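Holtwood Table Notes
README

Hi, and thanks for opening the README before the folders. Most people don't, and then they write to me, which I don't mind, but the answer is usually in here somewhere.

Holtwood Table Notes is a collection of short written records about small things on kitchen and dining tables: cups, bowls, spoons, the odd lid. Each record says what was out, what went inside what, and what the person doing the tidying wanted the table to be like by the end. It started as my own notebook. I was trying to settle an argument at home over whether a cup belongs inside the bowls or beside them when you clear up, and I kept writing after the argument was over (we never settled it, by the way). Then Glykeria Gavalas asked if she could add hers, and Henryk Duda sent me a stack of index cards in an envelope, and I had to start naming files properly.

So it's a hobby thing that got organized. Please read it in that spirit!

What's in it

There are 60 table records in the main folder. Each one is a plain text file with a short header and then a few paragraphs of free writing. The header has the same fields every time: table, things out, nesting, goal, writer. The free writing is whatever the writer felt like saying, and the length is all over the place. Henryk's are three lines. Glykeria's go on for pages and include her views on teaspoons.

Next to the main folder is one called "leftovers". Those are records I couldn't fit to the header, mostly ones where the writer described a whole room and forgot the table. I kept them because some are a nice read. Don't use them for anything that needs the fields to be filled in.

There's also a word list, words.txt, and I'd really suggest looking at that first. It's where we wrote down what we mean by "in," "on," "beside" and "with," and you would not believe how long "with" took us.

The kind of table this is about

When I say a small table setting, I mean small. A cup, a bowl or two, a spoon. I'm fond of these because there's hardly anything there and people still describe them completely differently. One writer starts with the cup because it's the brightest thing. Another starts with the bowls because they're the biggest. Si-eun Han always starts with the tabletop itself, and her records are the ones I'd hand to a newcomer, because you know what you're standing at before anything gets named.
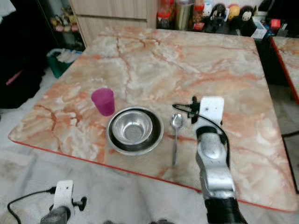 Last edited 08/09/2026 by Oliwia Olszewski

The magenta cup on the marble-patterned top is a good case for the color field. I'd write "magenta, see-through" and leave it there. Si-eun would want the paler rim mentioned too, and she's right that it helps if you ever have two pink cups out at once. We agreed in the end that the rim goes in the free writing and the header gets the main color only. The same rule covers the table: "marble-patterned" is fine for the header, and if you want to talk about cream and salmon-orange veining, go wild lower down.

Nesting is the field people get wrong, so let me spend a minute on it. With two steel bowls, one sitting inside the other, the line reads:

nesting: small bowl in large bowl

Smaller thing first, always. If there were a third bowl inside those, it would get its own line. We tried doing it all on one line with arrows and I could not read my own files a week later. The spoon next to the bowls gets no nesting line at all. It's beside them, and "beside" belongs under things out:

things out: cup; large bowl; small bowl; spoon beside bowls

I know that looks fussy for a spoon. But a spoon in a bowl and a spoon beside a bowl are two different tidying jobs, and the goal line makes no sense if you can't tell which one you had.

Goals

The goal line is one sentence in everyday words. "Everything stacked so I can carry it in one trip." "Spoon in the top bowl, cup left out for later." "Table clear enough to do homework." I ask writers to put down what they want and leave out how to get there, because the how is where we all start bickering. If you had no particular goal, write "none" and carry on. Plenty of records say none, and they're perfectly good records.

One thing I'd do differently if I were starting over: I'd ask for the goal before the list of things. People who write the list first tend to come up with a goal that uses every single item, even the ones they would've left alone. You can see it happening all through the early files. Pádraig Gallagher pointed it out in November and I was annoyed for a whole evening, and then I went back and reread them and he had a point.

Names for things

Use the name you'd say out loud. Bowl, cup, spoon. "Vessel" is banned. "Tumbler" is allowed if you grew up saying tumbler, and words.txt maps it to cup. Pádraig says "beaker" for plastic cups, and that's mapped as well.

Materials go in when you're sure of them and stay out when you aren't. Steel, plastic, glass and wood cover nearly everything we have. For tabletops, please say what it looks like: "marble-patterned" and "marble" are separate entries, and I spent a weekend pulling them apart after mixing them up in the Starnska batch. If you can't tell, use the pattern word.

Sizes are by comparison only. Large bowl and small bowl mean large and small next to each other, in that record. The small bowl in one file could easily be bigger than the large bowl in the next. No inches, please. We had one writer who measured everything and the files were lovely, but no one else could keep up and the set got lopsided.

Batches

The files came in as three batches and the file names carry the batch name. Holtwood is the original notebook plus Glykeria's. Starnska is Henryk's cards, typed up by me, so any spelling mistakes in there are mine. Massawe is the newest and the tidiest, and it's mostly Si-eun. If you only want to read one batch, read Massawe. If you want to see how the rules came about, read Holtwood and watch me change my mind.

You'll see "Womness" here and there in the old files. That was the working name for the whole project before I gave up trying to explain how to say it. Treat it as Holtwood. I'll get around to replacing it one of these days.

Known problems

7 records have an empty goal line where it should say none. I've left them, because I can't tell whether the writer meant none or forgot, and two of the writers can't remember either.

The tables are mostly square or rectangular. Round ones are badly underrepresented and I'd love more.

"Rim" and "edge" get swapped a lot. In words.txt a rim belongs to a cup or bowl and an edge belongs to a table, but the early records were written before that, so a search for one will miss some of the other. Search both.

Spoons don't say which way they're pointing. Glykeria wants a field for it. I've said no twice and I'm weakening. If you're sitting down to reach for a spoon, having the handle toward you matters quite a bit, and the records as they stand can't tell you. Put it in the free writing for now, "handle toward the near edge" or however you'd say it.

Left and right are from wherever the writer was. We don't write down where that was. Yes, I know.

Adding your own

Please do! Copy blank.txt, fill in the header, write as much or as little as you like underneath, and save it with your batch name and the next free number. Don't set the table up nicely first. Write it how you found it, and if there's something on it you don't have a word for, call it "other" and describe it below.

Try to stick to one table per file. If you have a long table with two separate clusters of stuff at either end, that's still one file, but start a new paragraph for the second cluster so I can find it.

Before you send it over, read your things out line against your nesting line. Every item in the nesting line has to show up in things out as well. It's the mistake I fix most often, and I make it myself all the time.

If you disagree with an entry in words.txt, tell me what you'd call the thing and where you'd say it. I'm happy to add words. I'm slower about taking them out, mostly on account of Henryk, who has feelings about "saucer."

Using it

Help yourself. Read it, print it, teach with it, build a quiz for your kids out of it. Keep the writers' names in the header if you pass the files on, and if you change a record, add a line at the bottom saying what you changed. I'm not looking for any money from this and I'd be a little embarrassed if someone else made some, but I won't chase you.

Questions go to Oliwia, which is me. For anything about the Massawe files ask Si-eun first, she knows them far better than I do and answers faster too. The next thing on my list is the round tables, and then maybe, maybe, the spoon field.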